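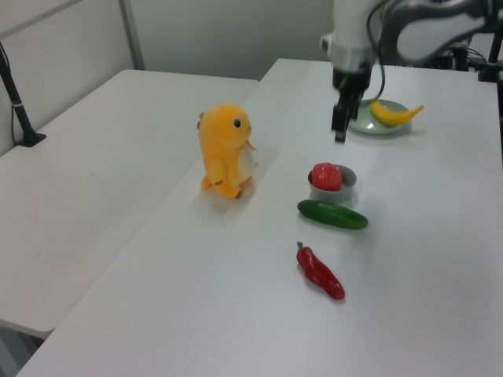

Figure 6. Two tables joined in an L, with the plate, the bowl and the guest set out.

Section 6: Laying the first pretend lunch

By the time you reach this section you should have both Bradell tables standing on their own feet, with the packing film peeled off and the legs done up firmly. If you have skipped ahead (and plenty of families do, with small people waiting), please go back and finish Section 5 before you put anything on the tops. We will still be here when you get back.

This part of the guide covers joining the two tables, putting out the plate, the bowl and the food, and finding a good spot for the guest of honour. You won't need any tools. Allow yourself a leisurely half hour if a child is helping, and a good deal less if you are doing it on your own after bedtime.

What you will need

Both Bradell tables, assembled
The round plate from the Zostovow tableware box
The small grey bowl from the same box
The banana and the round red piece from the Zostovow food bag
One soft toy, either from the Traltex range or from the bottom of somebody's bed
A soft cloth and a bowl of warm water with a drop of dish soap

The food bag (part number 288) holds more than you need for a first lunch. Leave the rest in the bag for now, draw the string tight and put it somewhere out of sight. We have found over the years that two pieces of food and one guest give a child far more to do than a heap of everything at once, and there will be plenty of afternoons ahead for the heap.

6.1 Joining the tables

1. Decide which wall you are going to work against. A plain wall in a quiet corner is lovely if you have one, but any wall will do so long as a door doesn't open into it.

2. Carry the first table into place with one adult at each end. Lift it, please, even if it is only going a short way. Dragging is hard on the feet and harder on the floor.

3. Bring up the second table and push it against the first so that the two make an L. The tops should meet along the edge with no step between them. Run the flat of your hand across the join, and if you can feel a ridge, turn the levelling feet on the lower table a little at a time until it goes away.

4. Lean on the join gently, then on each outer corner. A small amount of give is normal. A rock or a knock means that one foot is off the floor, so go round again and turn that one down.

5. Stand back and look at how people are going to get in and out. Children like to come at the tables from the inside of the L, and grown-ups tend to end up on the outside, so leave some room on both sides.

Caution: Keep fingers clear of the join when you push the tables together. One person should do the pushing and should say so out loud first. Children should be standing well back at this point, however keen they are.

Note: The tables can be used the other way around, with the L opening to the left or to the right. Neither is the proper way. If you change your mind next week, take everything off both tops and repeat steps 2 to 4.

6.2 Wiping down

1. Dip the cloth, wring it out well and wipe each top from the wall towards you.

2. Go over the join a second time. Crumbs of packing foam love to settle there.

3. Dry the tops with a clean tea towel.

White tops show pencil, felt pen and blackberry jam with great honesty. Pencil comes off with the damp cloth. For felt pen, use a little bicarb soda on the cloth and be patient with it. Please don't use scouring pads or bleach, and don't be tempted by anything that comes with a picture of a lemon and a warning on the back.

6.3 Laying the plate and the bowl

Work on one table only to begin with. The second top is there for whatever comes along later: drawing, a till, a row of cups, an elbow.

1. Put the plate towards the right-hand side of the table. It is a shallow plate, so food sits high on it and is easy for little hands to pick up. Children who are left-handed may like it over on the other side.

2. Lay the banana on the plate. It is longer than the space you give it and will stick out past the rim, which is quite all right – it has a good curve to it and stays put well enough if the middle of it rests on the plate.

3. Put the grey bowl on the table in front of the plate. Leave a gap between the two that a child's hand can fit into.

4. Place the round red piece in the bowl. It fills most of the opening, so there is only room for the one. Whether it is a tomato or an apple is a question we leave to your household, and you may get a different answer before and after nap time.

5. Check that nothing is sitting on the join between the tables. Things placed there tend to tip when somebody leans.

Note: The food pieces are for pretend play only and must not go in the mouth, the microwave or the dog. If a piece is cracked or has a sharp edge, take it away straight off and write to us for another.

6.4 Seating the guest

Every lunch needs somebody to eat it, and we do recommend starting with a soft toy. A brother or sister will have opinions about the menu. A soft toy will wait as long as it takes.

In Figure 6 we used an orange creature of the dinosaur sort, with a cream tummy and short arms held out in front, very much as if lunch were overdue. Any toy that can stand or sit by itself will suit. Those with broad feet are the easiest to manage.

1. Stand the toy near the middle of the table, facing the food.

2. Press down lightly on its head and let go. If it topples, fluff out the stuffing around the feet or the bottom and try once more. Floppy toys can be propped against a folded tea towel.

3. Let the child choose which dish goes to the guest first, and then follow their lead. You may be asked to be the cook, the waiter or the person who washes up. All three are honourable jobs.

4. If the guest has a name, use it. If it doesn't, it is polite to ask.

Caution: Look over soft toys before each use for loose stitching around the eyes and along the seams. Toys with loose parts should be mended before they come back to the table. Children under three should be with an adult the whole time.

6.5 A few first games

These come from Hema Thampi, who ran our play sessions for a good many years and wrote the first version of this guide on the backs of order forms. Take them or leave them.

Swap the dishes. Ask the child to move the banana to the bowl and the red piece to the plate. The banana won't fit very nicely, and that is where the talking starts.

Hungry or full. The guest whispers in your ear and you pass the message on. "He says he would like the red one, please, but only if it's a tomato today."

Close your eyes. One player hides a piece of food behind the guest and the other has to say what is missing. With only two pieces on the table this is just right for the youngest ones. Add a third from the food bag when they start to look smug.

Colours. Find something in the house to match each thing on the table. Orange is surprisingly hard in some houses. We once waited a very long time for a child to come back, and she came back with a carrot, a sock and her grandfather's reading glasses case.

6.6 Packing away

1. Food goes back in the food bag first, before the dishes. Do it in this order and you won't be hunting for the banana at dinner time.

2. Rinse the plate and bowl by hand and dry them. They may go on the top rack of a dishwasher, but the gloss lasts longer if they don't.

3. Nest the bowl on the plate and put both in the tableware box.

4. Send the guest home to wherever it lives.

5. Wipe the tops as in 6.2. The tables can stay joined for as long as you like.

If something isn't quite right

The plate slides about. The table is probably still damp. Dry it and the underside of the plate.

The tables drift apart. Check that all the feet are down. On very smooth floors, order the Kurek foot pads (part number 331), which press on without glue.

The top has a dull patch. This is nearly always dried soap. Wipe with plain warm water and buff with a dry cloth.

The guest won't stay up. See 6.4, step 2, or invite a rounder guest.

A piece is missing from the food bag. Look inside the tableware box and under the flap in the carton, then check your contents against the list on page 26. If you still can't find it, write to Uriel Lagos in our parts room with your name, your postal address and the part number, and he will pop one in the mail.

Section revised Mar 18, 2020. Owners of tables bought before that date should use the levelling feet supplied in the small paper envelope, and not the older push-in kind.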